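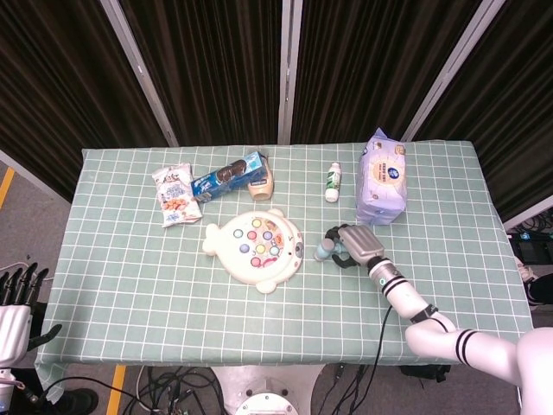 Gripper on the small blue bottle, grid tablecloth on.

6 min read

April 21, 2025

Spent most of the day on the equipment list and not much of it on the robot. Anselmo wants the May order on his desk before he talks to the Khunthong people, and he wants it as one page. Last time I gave him four pages and he read the first one.

The budget line for small parts is $700. Anything bigger goes on the other form and waits for the next round, so I tried to sort everything into what can be bought now and what has to wait. I had it sorted by ten and then changed my mind about half of it after lunch.

First item is gripper fingers. Temus sells them by the set, and a set is $331. I want two sets, one to put on and one for the drawer. Two sets is $662, and that fits. Then I opened the quote again and saw that shipping is $78 and is charged per order no matter how many sets are in it. So two sets come to $740 and I am $40 over before I have bought a single cable tie. One set with shipping is $409, which leaves $291 for everything else.

I wrote to Temus and asked if they would waive the shipping on two sets. No answer yet. Their sales desk is slow but they do write back in the end. I also asked if the fingers come in a longer version and what that does to the price. If the longer ones cost more I will stay with the standard ones. We are picking up small things off a table and standard reaches fine.

Leidy ran the table this morning. Grocery items and the fish toy on the green cloth, same group she has been using. I stood and watched while the gripper had the little light blue bottle, and what I was looking at was the fingers. They are a consumable. I said this to Anselmo in the winter and he put them down under repairs, and that is how we ended up with no line for them. I have written "consumable" next to the item in capital letters. He can move it if he wants, but he will have to cross something out to do it.

Leidy asked for more bottles. She would like small ones of different shapes and with different caps, and a few more soft packs like the one at the back of the table. That is cheap. She can get all of it at the drugstore with petty cash and it never has to go through Temus or anybody. I told her to keep the receipts together this time and to write on each one what it was for. She also wants a second cookie box of the same kind, so there is a fresh one when the corners go. Put that under petty cash too.

Second item is cable covers. There is a tangle of black cable on the floor under the table, around the base of the stand, and there is one cable that comes down from the arm over the front of the table on top of the cloth. I have been meaning to deal with it. Wálter thinks we should buy proper flexible cable chain and run the arm cable through it. I priced the chain and it would take most of the $291. I think floor covers, a bag of hook and loop ties and a clamp for the front edge of the table would do most of the good for a lot less money. Wálter says the clamp will put a bend in the cable right where it gets pulled. He may be right. He drew it for me on the back of the quote and I could see what he meant, so I have put down a wide clamp with a rubber pad and he says he can live with that one.

We talked about the stand for a while. The stand is fine. I only mention it since Ceser has been sending me prices for a heavier one and I had started to think I needed it. Wálter asked me what problem it would solve and I did not have an answer, so it is off the list. I wrote back to Ceser and said not this year. That felt good to send.

Third item is the spare hand. This is the one I cannot fit anywhere. The hand with the jointed fingers is a different animal from the two-finger gripper and it costs like one. Ceser will not quote me for single fingers, only for the whole hand, and the whole hand goes on the big form. Nelly wants it there and she makes a good case. Her point is that if one finger goes we lose that side until the hand comes back from service, and service is weeks. My point is that we do very little with that hand at the moment and nearly all the hours are on the gripper. We went back and forth about it over coffee and did not settle it. I said I would put it on the big form as second choice. She asked what was first choice. I said a service plan for the arms, and she said that was a boring first choice, and I agreed with her and left it there.

I do think the service plan is right. What I would like to know before I sign anything is whether it covers the gripper or stops at the wrist. The paperwork says "arm assembly," and that could mean either one. I called and got a young man who read me the same words off the same page. He is going to ask someone. I wrote down his extension.

Édgar came by at three about the computer. He keeps the old Unix box going in the back office, the one the recordings get copied to at night, and he says the drives in it are getting full and he does not want to be blamed when it stops. I asked him how long we have. He said it depends on how much Leidy records, and Leidy said it depends on how many people leave her alone. So I do not have a number from either of them. Édgar's idea is to buy drives out of the small parts line, now, and skip the second set of fingers. I told him the second set is already in trouble without his help. But he has a point that a full drive stops the work the same as a broken finger does, and a drive can be bought locally with no $78 on top of it.

So by the end of the afternoon the page looked like this:

One set of fingers from Temus, with shipping, $409. Go up to two sets if they drop the shipping, and in that case the drives wait.
One drive for Édgar, locally, whatever is on sale.
Floor covers, ties, the wide clamp.
Bottles, soft packs, cookie box, petty cash.
Big form: service plan first, spare hand second.

I added it up and it goes under $700 if the drive is a sensible price. Édgar's idea of a sensible price and mine are not always the same. I asked him to send me a link before he buys anything.

A thing I want to do differently this year is keep track of when the fingers get changed. I looked back through this notebook to work out how long the last set went and I could not do it. There is a line that says "new fingers on" and then nothing until a line that says "fingers again." No hours written down anywhere. If I had the hours I could tell Anselmo how many sets we need for the whole year and he could buy them all in one order and pay the shipping one time. I asked Leidy to write it on the sheet by the table whenever she swaps them, just the day and which arm. She said fine. I will put the sheet up myself tomorrow so that it happens.

The tablecloth came up too. Leidy likes the grid because she can put things back about where they were. Wálter would like a plain one to use some of the time, so the arm is not always working over the same squares. Cloths are cheap enough that I said get the plain one and a spare of the green, petty cash again. I am a little worried about how much is going on petty cash now. Nelly says it is all under the limit. She would know.

Went over the page with Anselmo at the end of the day. He read it standing up. He asked why there was only one set of fingers when I had been after him for spares all winter, and I showed him the shipping. He said to call them, not write to them. He crossed out the clamp and then Wálter explained the clamp to him and he wrote it back in. He did not touch the word "consumable." On the big form he wants one paragraph for each item saying what happens if we do not buy it. I can do the service plan in my sleep. The hand I am going to give to Nelly to write, as she believes in it more than I do.

To do tomorrow: call Temus about shipping, ask for the same person who did the quote. Call back about "arm assembly." Put up the sheet for finger changes. Get the drive link from Édgar. Measure the front edge of the table for the clamp, with the cloth on. Find out if petty cash can be refilled before May or if Leidy has to wait.

Home late. Left the quote with Wálter's drawing on it at the office, so I am doing the last of these numbers from memory and should check them in the morning.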